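Prarside Makers Board > Robots and Automation > Plindine open day, who went?

tinsnips_17
Finally getting my notes together from the Plindine open day back in February. I'd been wanting to see inside that building for years (it went up in 1921 and the front hall still has the old tile) and I was not let down! Real machines downstairs, talks in the middle, and the simulation room up top, where I spent way too long. They had an arm running on a big screen, working with little orange pieces and a blue tray, and you could pull up a chair and ask anything. Heather Pomare was running it and she never once looked tired of us. 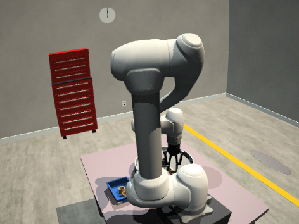 Simulated arm over the pink table, two pieces in the blue tray

They let me save some views to a stick, so there are a few more below if people want them.

bandsaw_bev
Yes please, post them all. I was there from opening and only made it upstairs for the last 12 minutes. The line for the Banard welding cell went right out the door.

mk_orrin
I'll be the grump. I drove 1259 miles that week for work, took a detour for this, and half of what got people excited was a computer picture. The welding cell was great. The sim room I could have watched at home.

tinsnips_17
Could you have asked Heather questions at home, though? She went over why the finger angle matters when parts stand close together, and I've already changed the jaws on my own little gripper on account of it. The close views sold me. On the full room view everything is small, and then you switch over and you're right down between the fingers.
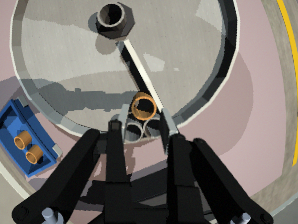

Close view of the fingers at the round tray, orange tube and gray tubes side by side

bandsaw_bev
Oh that's a tight spot. Look at how little room there is between the orange one and the right-hand pad. I'd want skinnier tips.

mk_orrin
Skinnier tips bend. We went through this on the Yusof feeder at work and ended up back at the wide ones. And a sim will let you get away with a grip that a real part won't, unless somebody has put real work into the friction numbers.

tinsnips_17
Fair, and Heather said much the same thing about friction. Her take was that you try the dumb ideas on screen so you don't bend anything downstairs. I do like how you can pull back and get the whole arm again - the elbow way up high and the gripper hanging down over the tray.

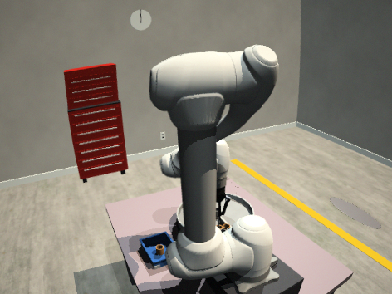
gluepot
Did you have to sign up ahead of time for the open day, or could you just walk in?

bandsaw_bev
You could walk in. Only the afternoon talks needed a sign-up, at the desk by the front door.

gluepot
Thanks, sorry I missed it. I'm mostly interested in how they teach the arm where to go, and whether they'd show a beginner.

tinsnips_17
They would! There was a kid ahead of me who had never touched a robot and she got the full talk, pencil sketches and all. Adding the last one I saved, with a small gray cylinder under the gripper.

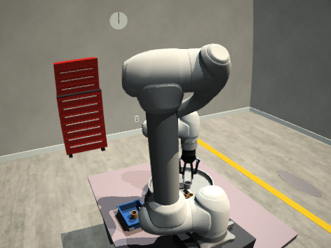 Last edited by tinsnips_17 on April 10, 2020

I like this one for the reach. The upper link stands almost straight up and the forearm folds back down behind it, and you wouldn't think there was that much travel left so close to the base. I asked whether a longer arm would be easier and got a very thorough answer about stiffness that I only half wrote down.

mk_orrin
Longer would be worse for this. Close work near the base is fine so long as the wrist has room to turn.

bandsaw_bev
Not sure I agree, I'd move the tray out a bit and give the elbow an easier life. But then I've never met a fixture I didn't want to move.

mk_orrin
Move the tray and you redo the points. Anyway, if they run another one I'll go upstairs first and give it a fair shake.

tinsnips_17
Deal. Bring the Yusof jaws if work will let you, I'd love to see both widths next to each other.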